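The Slow Business of Putting Things Away

Can a machine tidy up after us yet? A visit to a workshop where the answer changes from shelf to shelf

At seven in the morning the workshop of Ondovell in Grotstead smells of coffee and machine oil. Seija Mustonen has already switched on the first arm. She leads a small team which tries to teach robots the work most of us do without thinking: folding, sorting, stacking, and putting the toys back in the box.

"People ask me when they can buy it," she says. "I ask them what they want it to do on the first evening. They always say the kitchen. The kitchen is the worst room in the house."

I had come with the same question, I admit. For many years we have been promised a helper at home, and what we received is a vacuum cleaner that gets stuck under the sofa. In factories the story is different. At the Mackay packing plant in Cundetport, where Ondovell has had a trial cell since May, an arm moves 4,000 cartons in one shift. But every carton has the same size and arrives at the same place. When a carton comes in crushed, a light goes on and a person walks over.

A home has no such order. Mustonen's team once made a list of everything lying on the floor of one family's living room, and it came to 394 things. A child of six can clear such a floor, if she is in the mood. The machine needs to know which things are hard, which are soft, which belong together and which may be thrown away. The last question is one that also adults fight about.

So the team has gone back to simple shapes. Blocks do not bend or spill, and they are cheap to replace. Still, they are not easy. A long block can be held well in the middle and badly at the end. Two blocks lying side by side leave little room for fingers, and a thin piece flat on a table is, for a gripper, almost a coin.
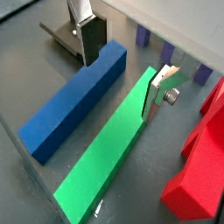
Metal fingers with black pads among the colored blocks, laid out in rows on the dark tabletop.

The team gives each new task 1,000 attempts before anybody is allowed to have an opinion. In the latest series, with the block rows, the arm put the full set in order without a mistake 16 times in a row, and then dropped a piece on the next try. Mustonen watched the recording over lunch. The grip was a few millimeters too far to one side, she says, and the program did not notice that the piece was turning.

On the shop floor, I would say the chores are half done. Lifting and carrying go well, and anything with cloth or cable goes badly. At home we are further behind. A machine that clears one table, with known objects and good light, seems possible to me within a few years. One that clears my table I do not expect soon.

Mustonen has no robot in her own apartment. She has two sons and a large basket – everything goes into the basket before dinner, and the sorting is left for another day.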